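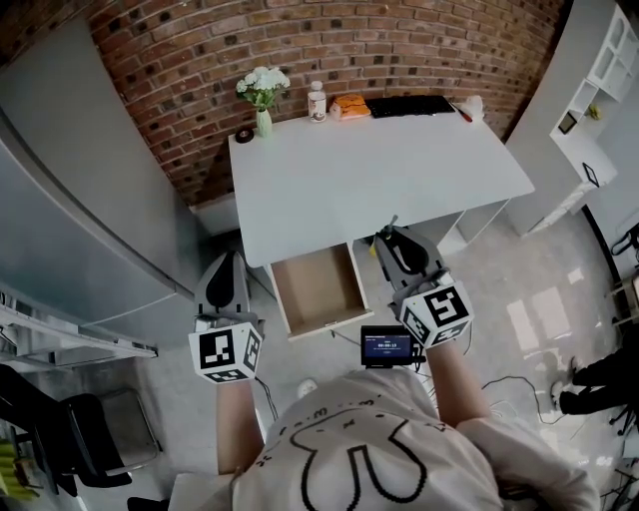
Re: Desk with one drawer, what goes where?

From: Innes McIver
To: Jardine home office list
Date: 11/11/2021

> I have a white desk like yours with a single drawer under the top.
> Everything I own ends up on the desktop. Do you keep the keyboard
> out or put it in the drawer? And do you bother with flowers? Mine
> get knocked over.

I leave the keyboard out. It goes flat at the back, near the wall, and I pull it forward when I need to type. The vase is at the back too, to the left of the keyboard. Mine is clear glass, with white flowers at the moment. I haven't knocked it over since I moved it away from the front edge.

The drawer is empty right now. I took everything out to start over, and I'd suggest you do the same before buying any dividers. Pull it all the way open and wipe the inside first. Measure it while it's empty. I bought 2 trays from Flestach last March without measuring and neither one fit, so they're in the hall closet with batteries in them.

What I plan to put in the drawer: the roll of black tape, pens, the stapler, envelopes. The red and black pen will probably stay by the keyboard where I can reach it. The bottle can stay on top.

Someone asked earlier about desks against brick. My wall is curved, so a straight desk never sits flush along the whole back. Small things can drop down the gap. I haven't found a good filler strip yet. If anyone has tried the foam one from Dadorach, please post how it held up.

Give yourself 15 minutes for the desktop and do the drawer another day.

Innes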